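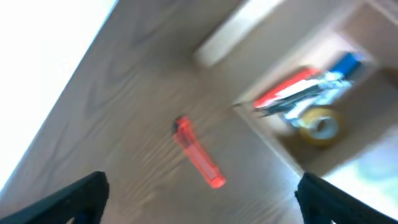

Who has to be told when a robot in a shared workshop is going to handle something with a blade? Everyone who uses the bench that day, according to the new code of practice from Cellach, and they have to be told before the arm is switched on.

The code was published on 12/15/20 and runs to 20 pages, which is a good deal shorter (and a good deal friendlier) than the draft that went round in June. That draft drew 593 comments, and anyone who sent one in will be pleased to see how many have found their way into the final wording. Knives, scissors and other cutting tools now have a section to themselves. Blades should be fully drawn in before a tool is set down for the arm to pick up, and hands stay off the table until the arm has come to a stop and the person running it has said so out loud — a nod across the room won't do.

Small workshops had worried about the paperwork, and it's good to report that the log sheet has shrunk to 8 lines. It asks which tools were out, who was in charge and whether anything was dropped.

Uvuvine and Suksawat have both said they will follow the code from the start, and the shared workshop at Zotley is giving itself three months to get everyone trained, with evening sessions for members who can't manage the daytime ones. Printed copies are free and can be collected from the front desk at Zotley, where there is also a box for questions and suggestions ahead of the first review.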